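If your sourdough starter is sitting at the back of the fridge with a grey puddle on top, good news: it is almost certainly alive, and you can have it raising bread again in a few days. I've brought mine back more times than I'd like to admit (the longest gap ran from one June to the next!) and it's still one of my favourite kitchen jobs. You feed it, you wait, and one morning it has climbed up the jar and smells of yoghurt and apples.

## What you'll need

- Your neglected starter
- A clean jar with a loose lid
- Strong white bread flour
- A little wholemeal rye flour, if you can get it
- Kitchen scales
- A rubber band

I use Pringle rye because the shop at the end of my road stocks it, but any wholemeal rye will do. It wakes a sleepy starter up faster than white flour does — the bran carries plenty of wild yeast and the things yeast likes to eat.

## First, check it over

Open the jar and have a good look. Grey or brown liquid on top is just alcohol and water. Pour it off, or stir it in if you like a sharper loaf. A strong smell of nail varnish is fine too, and so is a dull, greyish skin.

Pink or orange streaks are different. So is fuzzy mould of any colour. If you see either, throw the whole lot out, wash the jar in very hot water and begin again with fresh flour. Don't try to scoop round it.

## Day one

Stir the starter, then put 40 g of it in the clean jar. Add 40 g of water that feels barely warm on your wrist, 20 g of rye and 20 g of white flour. Mix until there are no dry bits, scrape down the sides and put the rubber band round the jar at the level of the mixture.

Leave it somewhere warm and out of the sun. Mine lives on top of the boiler cupboard. An oven with only the light on works well, as long as you put a note on the door so that no one turns it on to make chips. I learnt that one the hard way and lost a starter called Cuven that I'd kept going for years.

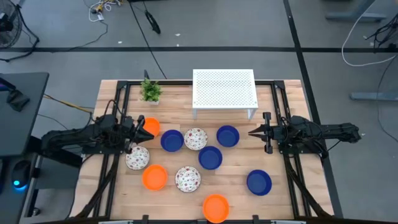 You may see very little in the first 24 hours. A few small bubbles round the side is plenty to be getting on with. If there's nothing at all, give it a stir and carry on with the plan anyway.

## Day two

Throw away all but 40 g and feed it the same way as before. I know the throwing away hurts! It does matter, though. If you keep adding flour without taking anything out, you end up with a bucket of hungry, sour paste and no more life in it than when you began.

Save the discard in a tub in the fridge and make crumpets. Stir in a pinch of salt, a pinch of sugar and a little bicarbonate of soda just before it goes in the pan, and they puff up beautifully.

## Day three onwards

Now go to two feeds a day, morning and evening, same amounts each time. Drop the rye once things are moving, or keep it in if you like the flavour. I usually keep it.

What you're looking for is a starter that doubles above the rubber band within six hours of a feed, two feeds running. The top should be slightly domed and full of holes, and it should feel like mousse when you put a spoon through it. Some starters get there on day three. Mine has taken six in a cold week.

A quick word on the float test, where you drop a spoonful in water to see if it floats. It's a nice extra, but a wet rye starter can be perfectly ready and still sink. Trust the rubber band.

## If it's stuck

**It bubbles but won't rise.** Probably too wet. Use 30 g of water in place of 40 g for a couple of feeds. The thicker paste holds on to the gas.

**It rises and falls before you get to it.** It's hungry. Feed it more: 10 g of starter to 40 g each of flour and water.

**It smells of feet.** Keep going. This passes, usually by the fourth feed.

**Nothing has happened by day five.** Move it somewhere warmer and try a different bag of flour. An old bag can be surprisingly lifeless.

I got the temperature wrong for years, and it was the readers of this page who put me right.
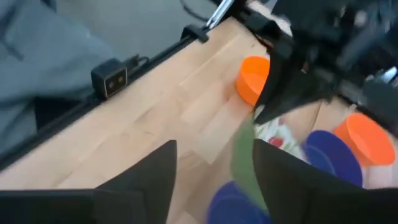 Yoshinori Fujimoto wrote in to say that his starter did nothing for a week on a stone windowsill, then doubled overnight once he stood the jar in a bowl of warm water and wrapped a towel round the lot. He changes the water when he gets up and again before bed, and he swears his bread has tasted milder ever since.

I tried it and he's right about the milder taste. The bowl trick is now what I do from November until the spring.

## Your first loaf back

Don't go straight for something fancy. Make a plain white loaf with 400 g of strong flour, 270 g of water, 100 g of your bubbly starter and 8 g of salt. Mix, rest for half an hour, then fold it over on itself every 30 minutes for two hours. Let it rise until it's puffy, shape it, and leave it in the fridge overnight. Bake it in a lidded pot as hot as your oven goes for 20 minutes, then 20 more with the lid off.

It might be a bit flat. Eat it anyway, with lots of butter — the second one is nearly always better.

## Keeping it going

Once it's strong, feed it, leave it out for an hour and put it back in the fridge. Once a week is lovely, once a fortnight is fine. I also smear a spoonful on baking paper, let it dry, crumble it up and keep it in an envelope in the drawer with the tea towels. That's how I'd get it back if I ever lost the jar again.

Last updated May 2, 2026, with the thicker mix for wet starters.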